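Oil or wax for a pale wooden table?

Mehwish Kiani, Plundamcombe
Got the table in February, not treated it yet. Kids eat at it twice a day so needs to be wipeable.

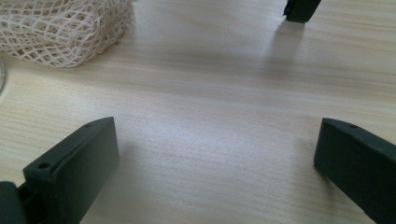 Don't want it going orange like my mum's did. Budget is tight, wont pay silly money. I like how light it is, pale beige with those fine lines of grain, faint pinky brown in places, and I'd hate to lose that. Any ideas?

Callum MacLeish
Hardwax oil, the clear or "raw" sort. Two thin coats, leave overnight between. Try it underneath first — plain oil yellows on light wood. A 700 ml tin will be plenty.

Talha Bangash
wax is fine, done mine for years

Nusrat Rana
Wax marks if you put a hot mug on it, so no. Agree with Callum. Light sand first, go with the grain, and dry the rags flat outside becuase oily ones can catch fire.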